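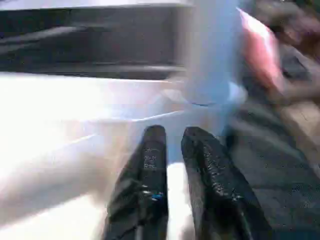
The kitchen table in our house in Skeltport collects things the way a harbor wall collects gulls. By four in the afternoon there is a cup, then a packet of something opened in a hurry, then the mail, and before long you are eating supper with your elbows tucked in like a guest on a very small airplane.

I spent most of October trying to do better, and I started, as one does, by shopping. Luvside sells a lidded caddy for 26 dollars, and Kragh has a handsome divided tray that I carried around the store for a good long while before putting it back (it was wider than the table, more or less!). What helped in the end was a shallow basket from the Skultov market, where 400 stalls open before breakfast and the coffee is terrible.

Cups go to the sink when the kettle goes on. Packets get folded over, clipped and stood upright in the basket, so the crackers stop hiding under the newspaper. Anything that has sat there for 4 days goes in a drawer, or out the door.

It takes me as long as one song on the radio, and some evenings I skip it and read the mail instead, with the cup still at my elbow and the crackers within easy reach.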